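How to wash small plastic toys

Check each toy first. Anything with batteries or a sound chip stays out of the water.

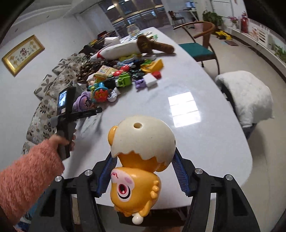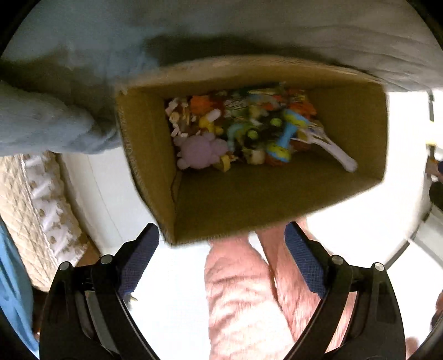 Fill a basin with warm water and a squirt of dish soap. Soak for 30 minutes, then scrub the seams with an old toothbrush. A jagged edge like the one on the yellow toy's eggshell cap needs extra scrubbing. Rinse and dry on a towel.

Comments

Lenier: Does this work on bath squirters?

Trostus: I soak mine for 45. Fine so far.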